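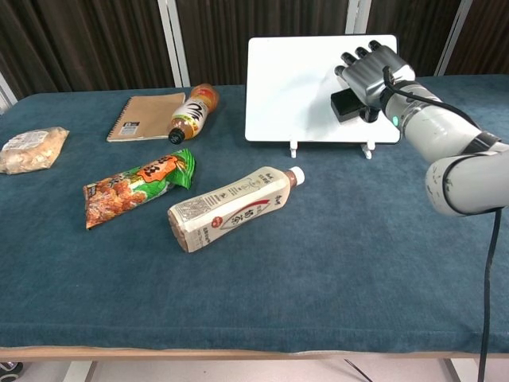 El presupuesto de un puesto de manipulación robótica es la cuenta de todo lo que hace falta para que un brazo con mano (o dos) trabaje sobre una mesa: el robot, claro, pero también la mesa, los cables, las horas de puesta en marcha y una cantidad sorprendente de cosas baratas que nadie apunta. Llevo ya bastantes de estas cuentas encima y sigo equivocándome en alguna partida, así que esta entrada mezcla lo que dice la teoría con lo que me ha tocado pagar a mí.

## Origen del término

En las hojas de compra antiguas se hablaba de «célula», palabra heredada de la fábrica, con su vallado y su armario eléctrico. Para los puestos de sobremesa casi todo el mundo dice «puesto» a secas. Tanveer Bukhari, con quien preparé el pliego de Koson, insistía en llamarlo «estación», y así figura todavía en aquel documento - yo me rendí a la segunda reunión.

## Partidas principales

**Brazo y mano.** Suelen cotizarse por separado, y conviene pedirlo así aunque el proveedor prefiera dar un precio único. La mano con dedos articulados se desgasta a otro ritmo que el brazo y se repara en otro sitio. En la oferta de Sobczak venían juntas en una sola línea y tuvimos que devolverla dos veces hasta ver el desglose. ¡Pedid siempre el desglose!

**Uno o dos brazos.** Es la decisión que más mueve el total. Con un brazo se puede señalar, empujar, coger una botella tumbada; para sujetar una bolsa y abrirla ya se echa en falta el otro. Mi costumbre es pedir precio de las dos configuraciones desde el primer correo, y preguntar además si el segundo brazo se puede añadir más adelante sin cambiar el controlador (a veces sí, a veces te miran raro).

**Mesa y superficie.** Parece calderilla y casi lo es. Un paño de fieltro oscuro da buen contraste con los objetos claros. Hay que comprar recambio: el tejido coge pelusa, se mancha, y luego el mismo tono ya no aparece en la tienda.

**Objetos de trabajo.** Esta es mi partida favorita y la que más discusiones trae. Bolsas de aperitivos arrugadas, botellas de té, un cuaderno de espiral, una pizarrita blanca: cosas de supermercado y de papelería, cada una con su dificultad. El plástico transparente y el brillo del envoltorio dan guerra a la visión, y las letras grandes de una etiqueta ayudan a distinguir una botella de otra. En Stukbridge las pasaban por caja chica y a final de ejercicio no había forma de saber cuánto se había ido en té con leche. Desde entonces les pongo línea propia, con reposición cada 2 meses.

**Cableado y orden del suelo.** Canaletas, bridas, alargadores, pasacables. Se pide tarde y mal. Los cables que bajan del brazo y acaban por el suelo junto a la silla del operador deberían tener su recorrido dibujado antes de firmar el pedido.

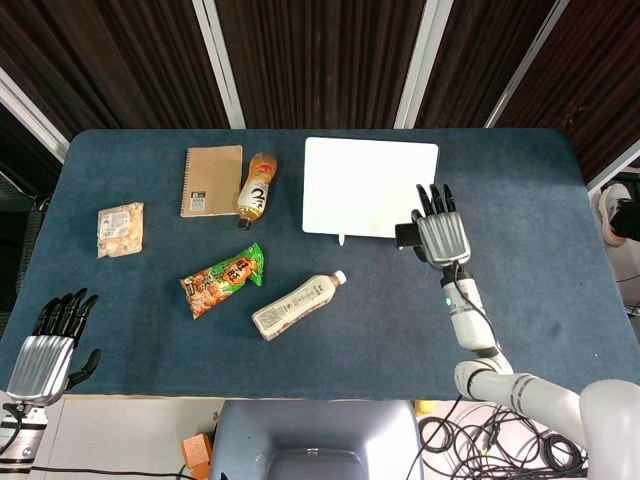

## Plazos

La entrega del brazo marca el calendario y todo lo demás se acomoda detrás. En Kovia pedimos en abril con una promesa de 6 semanas y a mí me pareció razonable, pero faltaba contar la formación: 3 jornadas para el equipo, que además no podían empezar hasta tener el puesto montado. Kalliopi Spanos, que llevaba la compra por parte de ellos, ya lo había avisado en el margen del primer borrador. No le hice caso.

## Costes recurrentes

- Mantenimiento de la mano (dedos, fundas, cables de muñeca).
- Licencias de software, con su fecha de renovación a la vista.
- Horas de la persona que coloca y recoloca los objetos entre prueba y prueba. En serio, son muchas.
- Seguro, si el puesto comparte sala con visitas.

## Compra o alquiler

Para proyectos cortos el alquiler sale a cuenta, siempre que incluya sustitución en caso de avería. Mirad bien quién paga el transporte de vuelta.

## Véase también

Pliego de condiciones técnicas; amortización de equipos; pinza y efector final; recepción de maquinaria.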